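Murker Crossing Passengers' Group
Minutes of the May meeting, held in the waiting room at Tivurach

The meeting opened at 7.15 pm, a little later than advertised, as the evening boat was late in and it seemed unkind to begin without the people who were on it. Sirkka Pitkänen took the chair and welcomed everyone, especially the new faces from the far side, and said how nice it was to see the room so full on a Wednesday. Apologies had come from the school and from both farms.

1. Minutes of the last meeting

These were agreed after one correction. Under item 4, "the Pai was out of the water for repairs to her ramp" should have read "to her ramp hinge". The ramp itself was perfectly sound, and the crew were keen that this should be put right.

2. The winter just gone

Sirkka read out the passenger numbers for January to March. The Pai carried 1,268 foot passengers over the three months, and lost 18 sailings to wind or fog. There was a good long talk about whether fog cancellations could be called earlier in the day, and several people described standing on the slip in the dark with shopping. The skipper explained that fog on the Murker often lifts within half an hour, so that calling it early would mean losing boats that could have run. It was felt on the whole that people would sooner wait and have a chance of getting home. He did kindly agree to chalk up the time of his next decision on the board, so that those waiting know whether to go and have a cup of tea.

Action: skipper to chalk up times from next week.

3. Tickets on the phone

The ferry company has been talking to Cestorell about selling tickets by phone, and sent a short paper, which was passed round. Paper tickets and the ten-trip card would carry on as they are, and this was repeated more than once for those at the back. Views were warm but mixed. The younger passengers would be glad not to carry change, and those who cross for work liked the idea of a monthly ticket. Against that, the signal on the far slip is very poor, and one lady wondered what she was supposed to do if her battery went halfway over. The deckhand said he had never yet put anybody off in the middle and did not mean to start. 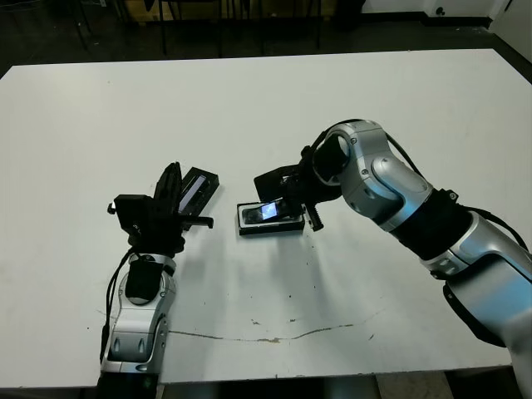
A smartphone with its screen lit, lying in a black holder tray.

It was agreed to tell the company that we would welcome a trial over the summer, provided that tickets can be bought at home and shown on board without a signal, and that nobody pays more for using cash.

Action: Sirkka to write to the company.

4. Timetable boards

The boards on both slips are in a sorry state and there was general delight that 300 pounds has been set aside towards new ones. The old covers have gone so cloudy that the Sunday times can only be made out by those who know them already.

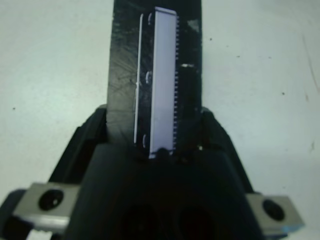 The new boards could be had in black with white lettering or white with black, and this took up rather more of the evening than anyone expected. Those in favour of black thought it smarter and easier to read against the glare off the water. The other side pointed to the tall black plate in the picture, with its fine light scratches fanning out across the left half, and asked how long a black board would stay handsome with rucksacks and bicycles going past it all day. In fairness it was also noticed that the white tabletop behind it has its own dark specks and smudges, so white is no escape from the cleaning – but a smudge will wipe off, and a scratch is there for good. White was preferred on a show of hands. The lettering is to be large, and the Sunday times are to go at the top this time.

Action: 2 quotes to be brought to the next meeting, with fixing included.

5. Any other business

A green umbrella and a child's left wellington are still behind the ticket window. The bench on the far slip wants a new slat before the visitors come. Thanks were given for the rhubarb cake.

The meeting closed at 8.50 pm, in time for the last boat.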